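Fotum releases kitchen-counter results for grasp selection method
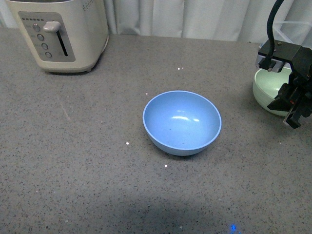 What does the method decide that an ordinary grasp planner does not?

It decides when to stop looking. An ordinary planner scores candidate grasps from the current view and executes the best of them. The Fotum method also estimates how much another view would change that ranking, and commits to the grasp once the expected change falls under a set threshold.

21st September – Fotum, the manipulation research program run by Itgate and Fotport, has released results for a view-stopping method intended for robot arms working with household crockery. The release covers the method, the evaluation protocol, the trial logs and the failure annotations. Trained weights will follow under a separate licence.

Background

Bowls are awkward objects for parallel-jaw grippers. The useful grasp is usually a pinch across the rim, with one finger inside the bowl and one outside, and the tolerance on finger placement is small. Depth readings are least dependable at exactly that location, where a thin rim stands over a curved and often glossy interior. Speckled benchtops add further noise, as fine surface texture can be mistaken for an edge by matching algorithms.

The common response has been to gather more views. Each additional view costs arm travel and processing time, and in a cluttered setting the arm itself may hide part of the object it is meant to grasp. Earlier work within the program found that a fixed schedule of views spent most of its time on objects that had already been resolved in the first look, while still leaving a smaller group of hard cases short of information.

Method

The system maintains a distribution over rim position and rim height for each candidate object. After every view, it draws samples from that distribution, ranks the available grasps for each sample and measures the disagreement between rankings. Low disagreement ends the search. High disagreement triggers a further view, chosen from a small set of wrist poses that keep the gripper fingers clear of the sightline where possible.

Self-occlusion is handled explicitly. The region covered by the arm and fingers is projected into the camera view from the joint readings and marked as unobserved, so that a partly hidden bowl is not interpreted as a smaller object or as a fragment of one. The rim is then completed by fitting an ellipse to the visible arc, and the uncertainty of the hidden portion is carried forward into the grasp ranking.

Colour is used only to separate neighbouring objects. It plays no part in estimating rim position, a choice made after June pilot runs in which pale crockery in front of light backgrounds produced confident but incorrect edges.

Evaluation

The evaluation comprised 200 grasp attempts on a kitchen-style bench at the Mercado laboratory, divided equally between the new method and a fixed-schedule baseline. Both conditions used the same arm, gripper, controller and grasp generator. The order of conditions was randomised and the operator resetting the bench was not told which one was active.

An attempt was scored as successful if the object was lifted clear of the bench, held through a short lateral movement and set down upright. Contact with a neighbouring object was recorded separately and did not, on its own, count as a failure.

Under the stopping rule, the median number of views before commitment was two. The baseline used three views in every attempt. Grasp success did not differ between conditions by more than the margin specified in the protocol before testing began, and the program therefore reports the result as non-inferiority with reduced sensing. It makes no claim of improved grasp success.

Total cycle time fell by 20 per cent at the median. Most of the saving came from arm travel, with a minor contribution from reduced processing. The slowest attempts were slower than the baseline, as the method is permitted to request additional views when disagreement remains high.

Failure analysis

Failures were labelled from the logs by two annotators working independently, with differences settled by discussion. The largest category was inner-wall contact, where the finger entering the bowl touched the curved surface before the jaws had closed on the rim. Specular highlights on the inner wall were present in many of these cases. A highlight moves with the viewpoint, and the present model treats part of that movement as geometric uncertainty and part as surface, which can bias the estimated wall angle.

The second category involved premature stopping. In these attempts the sampled rankings agreed with one another but were collectively wrong, typically where a short visible arc was fitted with too small an ellipse. Raising the minimum arc length before stopping is allowed removes most of these cases in replay. That change has not been tested on hardware and is excluded from the reported figures.

Limitations

The evaluation used rigid, empty, upright bowls on a flat surface. Stacked, nested and inverted crockery was out of scope, as were transparent vessels and anything containing liquid. Appliances were treated as fixed obstacles and were not operated. Lighting was varied between sessions but not during an attempt, and the method has no means of responding to a shadow or light spot that shifts between views.

The disagreement threshold was tuned on one gripper. Results on wider fingers, or on grippers with compliant pads, should not be inferred from this release. Users fitting a different gripper will need to remeasure the finger envelope used for self-occlusion masking and repeat the threshold sweep described in the protocol.

Availability

The protocol, logs and annotations are available from the Fotum program page at no charge for research use. Logs are supplied with joint states, camera calibration, candidate grasps and the ranking samples behind each stopping decision, allowing the rule to be replayed offline against other thresholds. Commercial enquiries are handled by Itgate.

The next phase will extend the method to plates and mugs, and will examine whether highlight movement can be modelled directly as a cue to wall curvature.

About Fotum

Fotum is a joint research program of Itgate and Fotport concerned with sensing and decision-making for domestic manipulation. Its experimental work is conducted at the Mercado laboratory.

Media enquiries: Fotum program office, care of Itgate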